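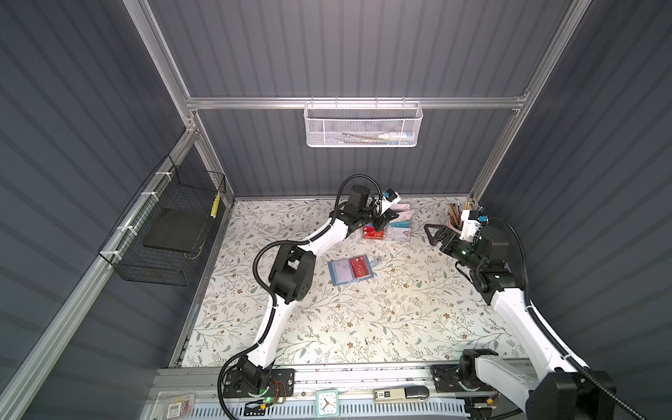 Skudus card sorting: your questions

What is Skudus, in a nutshell?
It's our method for teaching a pair of robot arms to handle thin, fiddly things such as cards and badge holders. A person guides both arms through a job a good many times, and the model learns from those recordings together with the views from the wrist cameras.

Why cards, of all things?
We get asked this a lot! A card lies nearly flat, slides off its neighbours and gives a gripper very little to hold, so small mistakes show up quickly. Kieran Ó Dálaigh tried us on pencils first, and they were far too forgiving.

How well does it do?
Out of 755 trials, 687 ended with the right card in the right slot – rather better than we'd dared hope when we began in August. Most of the misses were two cards picked up together.

Does the patterned tablecloth matter?
A little, yes. We train on several cloths, leafy ones included, so that the model doesn't grow too fond of one plain background.

Could one arm manage alone?
For lifting a card, quite happily. For filling a holder we much prefer two, as one can steady the holder while the other slides the card in.

May I have the recordings?
Please do ask. Write to Sarmīte Hunt at Reviritz and tell her a bit about your own set-up – she does like to hear.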